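Firkon Wadier 2-Finger Gripper Kit - Tabletop Handling

In stock. Ships from the Holroyd warehouse. Page updated 3 August 2020.

Parallel gripper for small arms, light household items. Kit has gripper, wrist camera mount, 5 cable clips, hex key. Weight 153 g without camera.

Good practice - read before first power up

Do your own risk assessment. The gripper is one part, the assessment covers the whole cell - arm, fingers, object, table. Change the object, do it again.

Keep speed down near walls and corners. Set a keep-out plane for each wall, then check it by hand at low speed.

Corded items: cable counts as part of the object. With a headset like the pink one below, coiled cable looped round the headband, plan the grasp on the earcup or band and keep fingertips out of the loops. Glossy tops throw glare into the wrist camera so check exposure first.
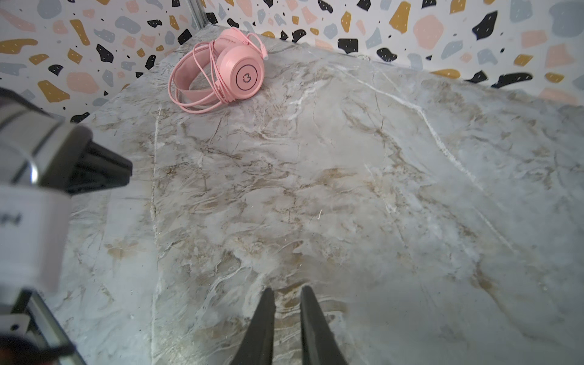 Before each shift

- E-stop in reach, tested
- Finger screws tight, tips not chiped
- Arm cables clipped, no slack at the wrist
- Table clear of hands

Log it. Keep logs 3 years, thats our advice, your site rules may ask for more.

Spares

Fingertips sold in pairs. Old Mitton tips do not fit units sold after May.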